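Plateau de bureau Altlow, blanc, avec passage de câbles

Réf. Gunn : ALT-P 120
Disponibilité : sur commande, expédition à partir d'octobre

Le plateau Altlow est destiné aux postes de travail individuels. Il se fixe sur les piètements fixes ou réglables de la gamme Clultby. La face supérieure est blanche. Une découpe ronde, placée près du bord arrière, permet de faire descendre les cordons d'alimentation et de données sous le plan de travail. Elle est livrée sans obturateur.

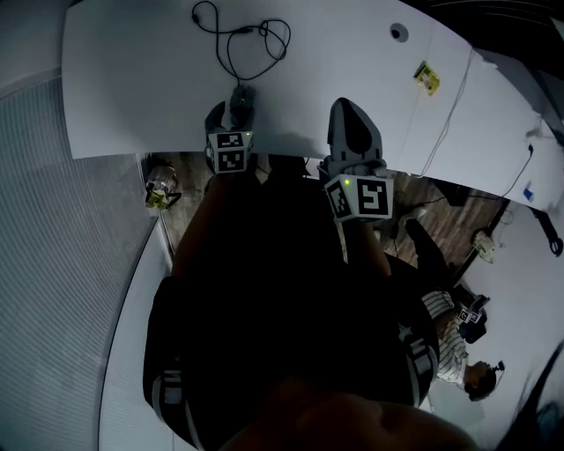 La découpe est dimensionnée pour des connecteurs courants ; les blocs d'alimentation moulés se posent sous le plateau, dans la nacelle Eltel (en option). Les câbles doivent être mis en place avant le raccordement des appareils. Un câble noir laissé en boucles sur le plan, ou un autre qui retombe par-dessus le bord vers le sol, réduit la surface utile et reste exposé à l'arrachement. Pour les longueurs excédentaires, prévoir 2 colliers auto-agrippants par cordon.

Caractéristiques
Largeur : 120 cm
Teinte : blanc
Charge répartie : jusqu'à 500 N
Découpe passe-câbles : ronde, une par plateau
Visserie : fournie avec le piètement

Entretien
Chiffon doux humide, détergent neutre. Ne pas utiliser de poudre abrasive ni de solvant. Débrancher les appareils avant nettoyage et ne pas laisser de liquide stagner au bord de la découpe.

Compatibilité
Piètements Clultby fixes et réglables. Les modèles à colonne centrale demandent une platine d'adaptation, vendue séparément.

Contact technique : Idris Lougher, service plans et découpes, Gunn.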